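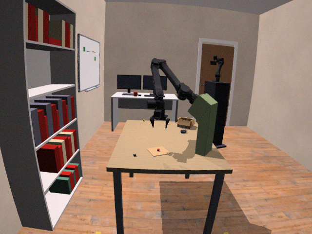
Finding out why a gripper stops short

Reset and rerun is the usual advice. I don't trust it - a fault that clears itself comes back.

1. Stop the run and save the log before touching anything.
2. Find the last good step. Ours was 256, with the stall at 391.
3. Replay from there at 50 per cent speed, fingers open, no grasp.
4. Compare the commanded height with the reported one. Walter Huanca blamed the solver, but the table height in our file was wrong.
5. Correct it and run all 4 starting poses again.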